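Chapter 7
The Service Park: How a Rally Team Spends Its Time

In this chapter you will learn
how the service park is organised
why time in service is limited
how a small team decides which repairs to make and which to leave

7.1 A race that stops and starts

A circuit race is easy to follow for a beginner. All the cars start together, and the first car over the line wins. A rally has another logic. The cars start one by one, they drive against the clock on closed roads, and between these closed roads they travel in normal traffic like everybody else. Several times in the day they return to one place, the service park, where the mechanics are allowed to touch them.

Students often believe that the service park is a kind of pause. For the driver it may be so, because the driver can eat and drink something and change the gloves. For the mechanics it is the only moment when they can do their work. If a damper begins to leak on the second stage of the morning, they will hear about it by radio or telephone, but they must wait until the car comes back to them.

7.2 The clock at the gate

At the entrance of the service park there is a control, and at the exit there is another one. The time between them is fixed before the rally begins. A crew that leaves late receives a penalty, and on a short rally with close times a penalty of this kind can cost more than a spin.

Let us take the Vosness Rally, which we will use in several chapters of this book. It is held in May on gravel roads, and the total route is 600 kilometres, of which 170 kilometres are special stages. The service park is on the fish quay at Fluvport. In the middle of the day each car has 60 minutes there. It sounds long. But the car must be lifted and washed underneath before anybody can see what is broken, and at the end the wheels must be fitted and the fuel plan must be checked again. What remains in between is the true working time, and the chief mechanic has to know it before the car arrives.

7.3 The job list

A good job list is written while the car is still on the road section. The co-driver calls the team and reports what the crew has felt: the steering pulls to the left, third gear is slow, there is a smell of oil. The chief mechanic writes these things down in the order of danger and not in the order they were told. Brakes and steering stand at the top. After them comes everything that can stop the car, and then everything that only makes it slower. The broken mirror and the noisy door are at the bottom, and often they stay there until the evening.

The Karabulut team, a family team with two cars, used a simple rule for many years. Each job on the list had one name beside it. If two mechanics were needed, the second one was written in brackets, and it was the first who answered for the job. The rule looks almost too simple — but a wheel nut that was left loose is very often a nut that two people each thought the other had tightened.

7.4 When to leave a fault alone

Not every fault must be repaired. A gearbox change may be possible in the given time if all goes well. If one bolt is stuck, it will not be possible, and the car will leave late or not at all. So the team must compare the risk of driving with the fault and the risk of opening the car. In the Cultau team this decision is taken by one person only, and it is taken before the first spanner is on the first bolt. We will return to this question in section 7.9, where the reader can study two complete job lists and compare them.

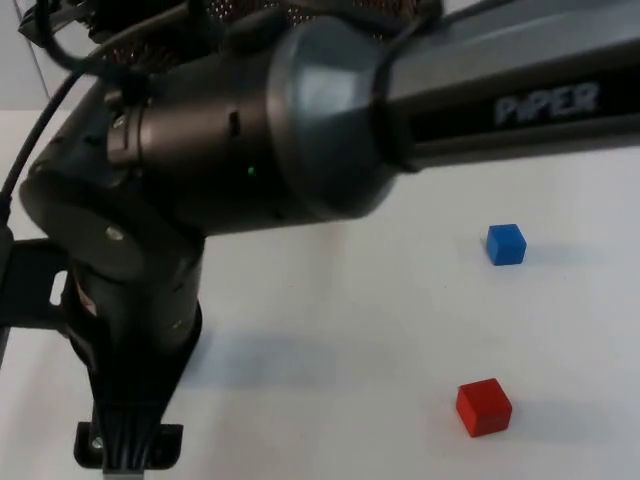 Cúc Kiều thinks that the order of danger is right for gravel but too strict for asphalt, where a car that is only slower has already lost the rally, and she would put the dampers directly after the brakes.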